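Cours 9 : La consommation de veille, ou comment naît un chiffre
Notes de cours, Rosalía Cuesta
Module « Lire les chiffres de l'énergie domestique »

Rappel de la séance précédente. Une puissance se mesure en watts, une énergie en kilowattheures. Un appareil de 1 W laissé branché toute l'année consomme 8,76 kWh. Gardez cette conversion sous la main, elle suffit à démonter la moitié des brochures.

1. D'où sort le chiffre ?

La brochure Dornalano distribuée en mai annonce que la veille représente « jusqu'à 17 % » de la facture d'un foyer. Jusqu'à. Le maximum d'un échantillon devient, deux pages plus loin, une valeur ordinaire. J'ai cherché la taille de l'échantillon et je ne l'ai pas trouvée. La note technique d'Azar, citée en référence, renvoie à son tour à la brochure. 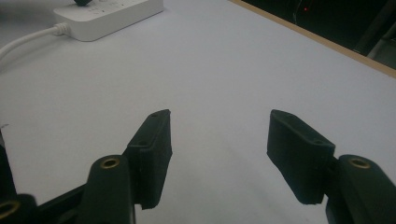

L'enquête Urkwood est plus sérieuse : 1437 logements, relevés au compteur. Mais on y additionne sous le nom de « veille » la box internet, le réfrigérateur entre deux cycles et l'horloge du four. Un réfrigérateur entre deux cycles n'est pas en veille. Otez-le du total avant toute comparaison et refaites le calcul vous-mêmes.

2. La multiprise à interrupteur

C'est le conseil par défaut, et il n'est pas absurde. Reste à savoir ce qu'on y branche. Un téléviseur récent en veille simple tire souvent moins de 0,5 W, soit moins de 4,4 kWh par an. Le gain existe, il est maigre. Un vieil amplificateur laissé allumé, c'est une autre affaire.

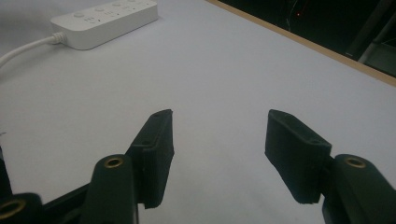 Fig. 1. Multiprise blanche à quatre boutons ronds.

Montserrat Olmedo objecte que l'habitude compte autant que le gain. Peut-être. Je demande alors qu'on mesure l'habitude : combien de foyers coupent encore l'interrupteur au bout de six mois ? La documentation d'Etix parle d'« adhésion durable » sans donner de durée.

3. Mesurer chez soi

Le wattmètre de prise bon marché est médiocre sous 2 W, précisément la zone qui nous intéresse. Relevez l'énergie cumulée sur plusieurs jours, pas la puissance instantanée. Notez aussi ce que l'instrument affiche à vide. S'il indique 0,3 W sans rien derrière, vos 0,5 W ne valent pas grand-chose.

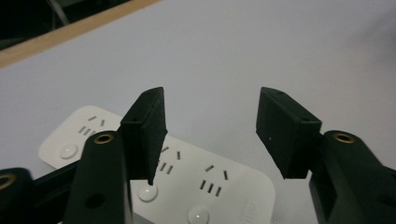

Fig. 2. Multiprise, groupes de fentes à deux et trois broches.

Ne confondez pas non plus watts et voltampères : certains appareils affichent les deux, et le second est plus flatteur pour qui veut vendre une économie.

Pour la prochaine fois : relire la brochure, souligner chaque « jusqu'à » et chaque « en moyenne », apporter un relevé personnel avec la durée de mesure. 2000 signes maximum.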